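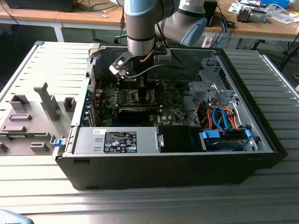

Sevar ouvre un atelier de remise en état d'ordinateurs de bureau

Temps de lecture : 1 min

Sevar ouvre en décembre un atelier consacré aux tours de bureau retirées des entreprises. Chaque appareil est couché et ouvert sur l'établi, puis la carte mère, la carte graphique et l'alimentation sont contrôlées une à une – les pièces saines restent en place.

L'atelier pourra traiter jusqu'à 175 tours par mois et emploie 17 personnes. « Nous commençons par les parcs de bureaux, les portables viendront plus tard », indique Maribel Restrepo, responsable du site.

Les dépôts se font sur rendez-vous, dès 10 tours.

À lire aussi
Terik : les pièces détachées en ligne
Deák rejoint le réseau de collecte

Contact presse : Maribel Restrepo – © Sevar – Haut de page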